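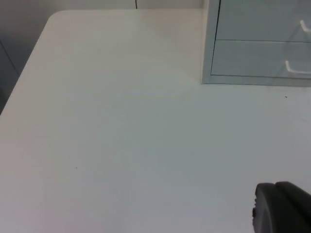
*Bloc à tiroirs translucide sur une table blanche.*

# Le tiroir

Le **tiroir** est un casier sans couvercle qui coulisse dans un meuble et qu'on tire vers soi, d'où son nom. J'ai repris cette page en avril 2018, parce que l'ancienne version parlait presque uniquement de commodes (j'aime beaucoup les commodes, mais quand même !).

## Origine et vocabulaire

Avant le tiroir, on avait surtout le coffre, et avec le coffre il faut tout sortir pour attraper ce qui dort au fond. Le passage de l'un à l'autre s'est fait doucement, avec des meubles hybrides que je trouve adorables : un couvercle en haut, un ou deux tiroirs en bas. On parle de *layette* pour un petit tiroir à papiers, et le mot a ensuite glissé vers le trousseau du nouveau-né - un de mes détours de vocabulaire préférés.

## Construction

Un tiroir classique comprend une façade, deux côtés, un arrière et un fond. Le fond est souvent glissé dans une rainure, ce qui laisse au bois massif la place de gonfler quand l'air est humide. Les côtés tiennent à la façade par des queues d'aronde dans les meubles soignés, par des clous ou des vis dans les autres.

Pour la glisse, on rencontre :

- les coulisseaux en bois, simples et increvables si on les cire un peu ;
- les coulisses à galets, courantes en cuisine ;
- les coulisses à billes, qui permettent souvent une sortie totale.

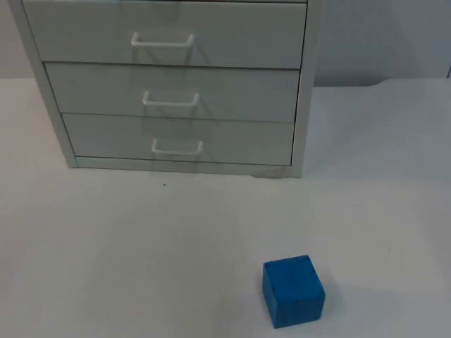 Pourquoi un tiroir en bois coince-t-il davantage par temps humide ?
Le bois absorbe l'humidité de l'air et gonfle, surtout en travers du fil, si bien que le jeu entre le tiroir et son logement se réduit.

## Les meubles de métier

C'est ma partie favorite, j'avoue. Le grand meuble de l'ancienne graineterie de Drurnon compte 77 tiroirs, tous étiquetés à la plume, et son inventaire énumère 1113 sachets ! La maison Janjua, elle, fabriquait des casiers d'horloger dont les plus petits tiroirs mesuraient environ 35 millimètres de large. On y rangeait des vis, des aiguilles, des ressorts, et j'imagine sans peine les jurons quand l'un d'eux se renversait.

Les typographes ont la *casse*, un tiroir plat à compartiments. Celle de l'imprimerie Condar avait un classement maison, incompréhensible pour qui venait d'ailleurs.

## Tiroirs secrets

Les secrétaires en cachent volontiers un derrière une moulure ou un fond raccourci. Le truc pour les repérer consiste à comparer les profondeurs : sur le secrétaire Peto, il manque 15 centimètres à l'un des tiroirs du haut, et la cachette se trouve juste derrière.

## Voir aussi

Commode, chiffonnier, semainier, queue d'aronde.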